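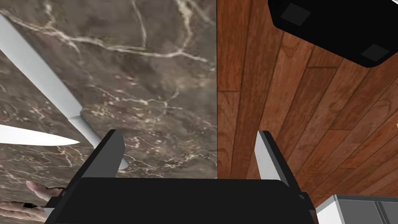
A student robotics team from Zostotcombe has reached the final round of the Jistetti schools challenge with a simulated kitchen helper built over the past two terms. The team, which goes by the name Trornemico, was told on 27/04/2018 that its entry had been accepted for the senior section. All of the work so far has been done in a computer simulation, where a two-fingered gripper is steered over a marble worktop and asked to pick out objects on command. The current task is knives. A long white one lies diagonally across the dark brown worktop with the blade of a second close by, and the software has to tell the two apart before the gripper closes on either. A hand also reaches in over the marble, and the rules of the challenge say the gripper must not touch it.

Teams are given the same set of kitchens to work in and write their own control programs. Each program is run 310 times with the objects moved between runs. Points are given for a clean lift and for setting the object down in the right place, and are taken away for dropped items. Any contact with a hand ends the run with no score.

Ruairí Mac Suibhne, who teaches computing and set up the after-school club, said the students had found the knives much harder than the cups and bowls they started on.

"A cup stands up and gives you something to grip," he said. "A knife lies flat, and the fingers have to come in low at the correct angle. They spent weeks on that. We rewrote the approach 3 times and I think the last version is a good one."

The club meets after lessons in the Fahy building and is open to pupils from Year 10 upwards. Members split into 2 groups at the start of the project, one working on recognising objects and the other on moving the arm. The groups now share one program, and changes have to be checked by a pupil from the other side before they go in.

Mr Mac Suibhne said the next job was to slow the gripper down near the edge of the worktop, where several test runs had ended with cutlery on the floor.

The final will be held in November. Finalists may keep changing their programs until entries close a fortnight before the event. New members can join the club at the start of the autumn term, and no programming experience is needed.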